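Startseite Berichte Termine Archiv Kontakt

Zu Besuch bei Diekmann: Wo der Roboter erst am Bildschirm aufräumt

Um halb neun stehen wir vor dem Rolltor von Diekmann, und es riecht nach Kaffee und Kartonstaub. Ich hatte mich seit März auf diesen Termin gefreut! Diekmann nimmt Retouren an, für Versandhändler aus der ganzen Region: Schuhe, Geschirr, Badartikel, Dekoration, alles, was die Leute bestellt und dann doch nicht behalten haben. Rund 400 Teile gehen am Tag durch die Halle, und jedes einzelne muss ausgepackt, angeschaut, einsortiert und wieder eingelagert werden.

Friederike Gerlach, die den Betrieb leitet, führt uns zuerst an die Packtische. Seit dem Frühjahr arbeiten dort zwei zweiarmige Roboter der Firma Mendari mit. Sie nehmen Ware aus den Kisten und stellen sie auf Ablagen, die Kolleginnen und Kollegen prüfen und entscheiden. Früher war das Umräumen die Arbeit, die am Ende der Schicht in den Schultern saß, erzählt mir Ute Thiele, seit vielen Jahren am Tisch 2. »Ich hab abends die Arme nicht mehr hochgekriegt. Jetzt guck ich mir die Sachen richtig an.« Ihr Urteil ist gefragt wie nie, denn ob ein Schuh getragen wurde oder nur anprobiert, das sieht sie in Sekunden – und zwar besser als jede Kamera, mit der man es hier versucht hat.

Das eigentliche Herz der Führung liegt für mich aber eine Treppe höher. In einem schmalen Büro mit Blick auf die Halle sitzt Evaristo Salinas vor drei Monitoren. Er hat hier einmal als Packer angefangen und baut heute virtuelle Räume, in denen neue Griffe erprobt werden, bevor sie unten an echter Ware laufen. Die Software heißt Podgate, und ich hätte ihm stundenlang zusehen können.
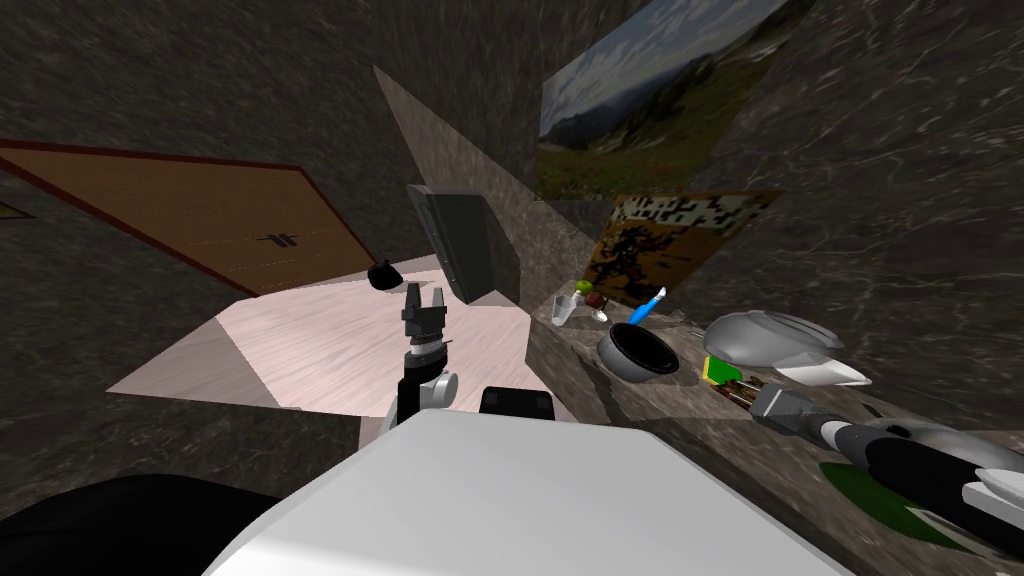 Ausgabe 332 · Seite 14

Mit einer Packhalle hat der simulierte Raum wenig zu tun: Marmorwände, eine Holztür, ein Landschaftsbild mit Bergen und Blumenwiese. Auf die Umgebung kommt es Salinas kaum an, sagt er, die wechselt ständig. Ihn interessiert das Durcheinander auf der Theke. Gläser neben einer schwarzen Schale, eine blaue Zahnbürste, eine Bürste aus Holz, dazu ein silbergrauer Schuh – lauter Dinge, die man ganz verschieden anfassen muss. Ein Trinkglas verzeiht nichts, und eine Zahnbürste, die schräg lehnt, ist für einen Greifer eine kleine Gemeinheit.

Salinas legt solche Zusammenstellungen gern selbst an, nach dem, was unten auf den Tischen landet. 300 davon hat er inzwischen gespeichert. Und jetzt kommt der Teil, der mich wirklich begeistert hat: Die Ideen kommen aus der Halle! Neben der Kaffeemaschine hängt ein Block, auf den jeder schreibt, was heute schwierig war. Deckel ohne Knauf, verhedderte Schnürsenkel, Figürchen mit dünnen Beinen. Zweimal in der Woche holt sich Salinas die Zettel ab, und wer etwas aufgeschrieben hat, darf beim Ausprobieren danebensitzen.

Natürlich lief das nicht von Anfang an so rund. Nnamdi Olatunji, Schichtführer und Betriebsrat, spricht offen über die ersten Wochen. Viele hatten Angst um ihre Stelle, und die Roboter waren so langsam, dass manche sie lieber in der Ecke gelassen hätten. Vereinbart wurde schließlich, dass keiner wegen der Anlage gehen muss und dass die Taktzahl an den Tischen nicht von der Maschine vorgegeben wird. Daran hält man sich, sagt er. Was ihm fehlt, sind Schulungsplätze: Vier Leute können die Arme neu einrichten, er hätte gern doppelt so viele. Und in der Spätschicht vermissen einige das Schwatzen von Tisch zu Tisch, das seltener geworden ist, seit die Abstände größer sind.

Zum Schluss durfte ich unten selbst auf die Pausetaste drücken (sie sitzt an jedem Tisch in Griffhöhe). Der Arm bleibt sofort stehen, man räumt in Ruhe um, dann geht es weiter. Frau Thiele drückt sie ohne jede Scheu, manchmal auch nur, um ihren Tee abzustellen. Die nächste Führung ist für den Herbst geplant, Anmeldung direkt bei Diekmann am Empfang. Feste Schuhe anziehen!

Kommentare

Zainab Nnaji: Danke für den Bericht! Wir haben bei Bralar auch Retouren, aber noch alles von Hand. Der Zettelblock an der Kaffeemaschine wird gleich nachgemacht.

packtisch_nord: Wie sieht es mit dem Lärm aus? Bei uns war das der größte Streitpunkt.

Nnamdi Olatunji: @packtisch_nord Die Arme hört man kaum, das Förderband ist viel lauter. Das war es aber vorher schon.

H. aus L.: War in derselben Gruppe dabei, das Büro oben fand ich auch am spannendsten. Leider viel zu kurz.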